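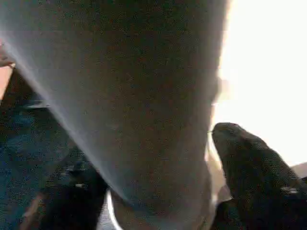 Jarnesari Boards > Builds > Home and shared workshops

Two arms, one folding frame, no progress to speak of

Page 1 of 2

Godelieve Van Wijk
Thread starter

Carrying on from the old thread, which got locked after the business about the glue.

For anyone new: I have a pair of Zastari arms on a home-made base, running Zakora on an old desktop, and the job is to get them to fold and unfold a frame. White tube, fabric panel, joints at the corners. A person does it without thinking while holding a cup of tea. My arms do it the way two removal men get a sofa round a landing when they stopped speaking in May.

Where I am at present. Each arm on its own will find a rail, close on it and lift. Together, they find the rail, close on it, and then have a quiet argument through the tube until one of them faults. It is always the left one. I have swapped the control boards over and it is still the left one, so I have ruled out the boards and am left with character.

Things I have tried:
Slowing everything down. It faults later.
Speeding everything up. Please don't.
Softer pads from Hendriks. Better grip, same fault.
Turning the force limit up until it stopped faulting, at which point something in the frame creaked and I turned it down again.

Ideas welcome. I have read the manual. The manual has a section on two-arm work which says to take care.

torquewrench_tony
1,173 posts

You have built a closed loop out of two stiff arms and a stiff rail. Each one thinks it knows where the rail is and they disagree by a smidge. With both in position mode that smidge has nowhere to go except into the motors. Nothing wrong with the left arm. It is simply the one that complains first, there's one in every family.

Put one arm in position mode and let the other one be compliant. Leader and follower. Done.

mardybot

"Done", he says.

I did leader and follower on mine for a whole winter. It's fine for a plank. A folding frame isn't a plank, the thing has joints in it, and the moment one gives, your compliant arm follows the tube off into the distance like a dog that's seen a squirrel. You want both of them a bit soft, and a shared idea of where the middle is.

torquewrench_tony
1,173 posts

Both soft means neither of them is holding it up. Somebody has to be in charge.

mardybot

This is why your arms don't come to stay with you at Christmas.

penny_washer

Before you two get going, can we ask what the loop rate is? I had the same fault on a pair from the same maker and it came down to one arm being updated after the other. By the time the second got its orders the first had already moved. They were never in the same moment, poor loves.

Godelieve Van Wijk
Thread starter

50 Hz, both of them, or so the config file says. I hadn't checked whether they were being told at the same time. I had assumed so, in the way you assume the bin lorry reads the calendar.

Will look tonight.

halfmoon_spanner

While you're in there, what are you holding it by? Everyone's on about control and no one has asked where the jaws go. If one is on plain tube and the other is on a joint, they are being asked to do two different jobs. The tube will roll a bit in the pads. The joint won't.

Also, cables. I know I'm a bore about cables.

mardybot

You are a bore about cables. You're usually right, though, and I find that worse.

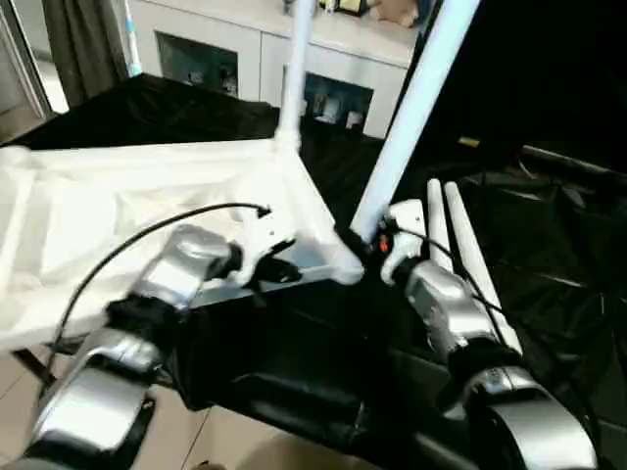
Godelieve Van Wijk
Thread starter, posted Friday, 21:40

Right, halfmoon, you can put the kettle on and feel smug. Left jaw is on the rail and right jaw is on the corner joint, just under where the pale blue pole goes in. I had been thinking of that as "both on the same edge", which is true and has been no help whatever.

I chose the corner for the right arm on purpose. It's chunky and easy to find, and I thought a nice solid lump would be the sensible thing to hold. What I hadn't considered is that the corner is also where the whole folding business is decided, so I have one arm clamped on the elbow and the other one holding it by the forearm.

penny_washer, you also get a biscuit. They were not being told at the same time. Left goes first, then right, with the logging stuck in between like somebody stopping in a doorway to find their keys. I've moved the logging out of the way. I haven't run the full fold since and I'm not going to tonight, I have neighbours.

The black cloth under everything is staying. Yes, I know it creases. White tube on a pale surface was giving the head camera the vapours.

halfmoon_spanner

Kettle is on. Now the cables.

The left one goes out in a great long curve over the white fabric and then hangs down past the arm towards the floor tiles. When that arm comes across, it's going to drag over the panel or catch on whatever is sticking up. The right one at least keeps company with its own arm, but that's a loop on it too, near the elbow. Elbows eat loops.

Velcro strap above the wrist, another past the elbow, leave enough for full rotation and no more.

torquewrench_tony
1,173 posts

No. Leave them loose. Strap them down and you put a constant tug on the wrist, and then Godelieve will be back here asking why the force reading drifts. I have killed more connectors by being tidy than by being a slob.

halfmoon_spanner

You strap it with slack in. That's why I said leave enough.

torquewrench_tony
1,173 posts

Enough is what she's got.

halfmoon_spanner

What she's got is a skipping rope.

penny_washer

There's a middle way, which is a light spring or a bit of elastic from something overhead. I used knicker elastic. It has outlived the gripper it was bought for. Costs pennies and the haberdashery lady now asks after the robot.

Godelieve Van Wijk
Thread starter

I like the elastic. I haven't got a good overhead to hang it from, short of the curtain rail, and I'm not explaining that to the landlord.

Will try one strap on the left only, with slack in, and compare the force reading before and after. Then somebody can be wrong with numbers.

mardybot

Can I go back to the grip for a second, as I don't think it's settled. I'd move the right jaw off the joint altogether and on to the tube, then both arms are doing the same job and you can do the soft-soft thing I was talking about before I was so rudely told about Christmas.

torquewrench_tony
1,173 posts

You told me about Christmas.

And I'd go the other way. Keep the right on the joint, make that the leader, stiff as you like. Let the left slide along the rail and steady it. It's how you'd do it by hand. One hand works the corner, the other hand stops it swinging about.

mardybot

It pains me, but that is how I'd do it by hand.

Godelieve Van Wijk
Thread starter

I went and did it by hand a good many times in the kitchen to find out, and I'm afraid I do neither. I hold the corner, push with a knee, and say something. There is no knee on this robot and I'm not building one.

But yes, corner hand does the deciding. I'm going with Tony on who leads and mardybot on how soft the left should be, so you may both feel ignored in equal measure.

newt_in_a_boot

Long-time reader, first post. How wide do your jaws open? Mine are a different make and I can't get them round a corner fitting at all, only plain tube.

Godelieve Van Wijk
Thread starter

28 mm at the pads once the Hendriks ones are on. It was a bit more with the originals, but they held like wet soap. If yours won't go round the fitting, you could try coming at it from the other face, where there's often less of it. Otherwise tube it is, and you'll be in mardybot's camp, where I'm told the catering is poor.

newt_in_a_boot

Thanks. Another daft question. Is there a setting in Zakora for the wrist camera exposure? Every time the arm turns towards the window I lose half the view to white.

penny_washer

Not daft. It's under the camera tab, and you want to fix it by hand and turn auto off. Auto looks at the window, has a panic, and by the time it's calmed down the arm has moved. Or wait for dusk like I do.

halfmoon_spanner

Or draw the curtain.

penny_washer

Or draw the curtain, yes, all right.

Godelieve Van Wijk
Thread starter

Strap report. Left arm, one strap above the wrist, slack left in. Force reading at rest is the same as it was without, as far as I can tell through the noise. With the wrist turned all the way round it does creep up, so Tony isn't wrong, and it doesn't creep up enough to bother anything, so halfmoon isn't either. I'm sorry. I know you both wanted blood.

Still to do before I try the full fold with both arms:
Set the right as leader.
Soften the left along the rail but keep it firm across.
Work out what to do with the two loose tubes on the right-hand side, which lie next to that arm and will be in its way as soon as it swings out.
Move everything off the cabinet top that I would mind losing.

mardybot

Do the last one first.

torquewrench_tony
1,173 posts

For the tubes, can't you just fold them in before you start?

Godelieve Van Wijk
Thread starter

Folding them in is the job, Tony. If I fold them in first I'm the robot.

Go to page 2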